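ロボットハンド製作講座「Sodeck」 参加者募集

印刷する | メールで送る 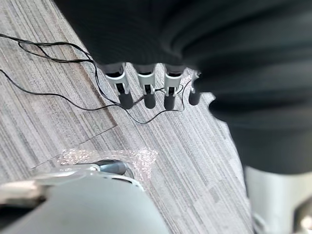 去年の受講者からは、半年通っても手がまともに物をつかむようになるとは限らない、それを先に書いておいてくれ、と言われた。もっともなので先に書く。つかめるようになるとは約束できない。

Sodeckは、Fivvilleの工作室で続けている社会人と学生のための講座である。「誰でも簡単にロボットが作れる」という宣伝をよく見かけるが、当方はあまり信じていない。時間の大半は、配線のやり直しと関節の調整、それに原因のわからない不具合の切り分けに消える。薄いビニールのような柔らかいものを扱う課題もやるが、動画で見るほど滑らかには動かない。

今期は3月に始め、12回で終える。毎回午後6時半から9時まで。定員は12名。受講料は材料費込みで1回70ユーロ、分割可。途中でやめた場合、残りの回の分は返金する。

教材は講座で用意した四本指のハンドと制御基板を使う。自作の機体の持ち込みも認めるが、動かない機体の修理までは面倒を見ない。制御用のソフトはKırmızıgülという自前のもので、説明書は156ページある。読みやすいとは言いがたく、誤記も残っている。見つけた人は知らせてほしい。

最終回のあと、希望者はNombergで開かれる学生・市民競技会に出られる。昨年は160点満点の課題で、うちの班は半分にも届かなかった。入賞を目当てにするなら別の講座を探したほうがいい。

応募条件
・はんだ付けの経験があること(上手でなくてよい)
・何らかの言語で短いプログラムを書いたことがあること
・全回の三分の二以上に出られること

志望動機は400字以内。「AIで社会を変えたい」といった文は読み飛ばすので、これまでに作って失敗したものを一つ、何が悪かったかも含めて書いてほしい。写真や図の添付は自由。締め切りは2月末の正午、結果は全員にメールで返信する。見学は受け付けていない。

印刷する | メールで送る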